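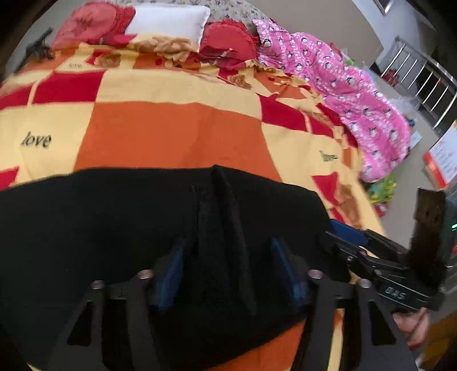 Stutville Home Textiles Fair, bedding floor

I went up to the bedding floor in March, a little after the doors opened. The fair had 334 stands this year, and the beds were all upstairs, made up as they would be at home.

The one I spent the most time at was Vitura's. The bed had a blanket in big blocks of red, orange and pale yellow, with the word "love" printed on it in dark letters. The pillows were a mix — a plain white one next to red ones with ruffled edges — and a pink penguin blanket had been added on top of all that. Khurram Ghumman, who was looking after the stand, told me the patchwork design sells best in the colder months. The price on his list was 80 for the double size, pillows not included.

I asked about washing. He said cold water, and no dryer for anything with ruffles.
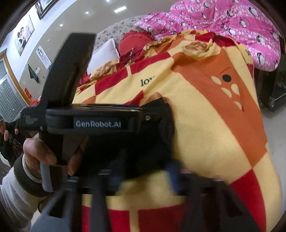

Mandetti and Procházka

Both were at the far end of the floor. Mandetti had plain sheets only, in white and gray, and a long line for the catalog. Procházka showed wool quilts, heavier than I would want, with the largest priced at 659. I took a leaflet from each and left by the east stairs before lunch.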